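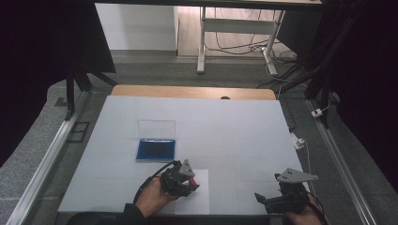

When do the new borrowing rules at the Clellville branch library take effect?

The revised rules apply from January to every card issued in Clellville, including cards held by students and by residents of Barbosa who registered under the shared service agreement.

Under the revised rules, the standard loan period for books is extended from two weeks to four. Items may be renewed twice, in person, by telephone or through the online catalog, provided that no other reader has placed a hold. Films and music remain on a one-week loan and may be renewed once.

Daily fines on children's books are withdrawn. Fines on adult materials continue at the present rate, and borrowing is suspended when the balance on a card reaches the limit printed on the back of the membership form. Charges already recorded on a child's card will be removed by the circulation desk without an application from the parent or guardian.

The changes follow a review led by Simone Bragança, Head of Reader Services, which considered 742 written responses from cardholders. Longer loans were the most frequent request – particularly among readers who live outside the town center and depend on the afternoon bus. A proposal to limit the number of holds per card was considered and set aside.

Readers who hold a paper card issued before the catalog was replaced are asked to exchange it at the front desk. Proof of address is required. The exchange is free of charge, and existing loans and holds will be carried over to the new card.

Questions about individual accounts should be addressed to Cleiton Arruda at the circulation desk. Comments on the rules themselves may be sent in writing to Ms. Bragança's office, on the second floor. Large-print copies of the full text are kept beside the returns shelf.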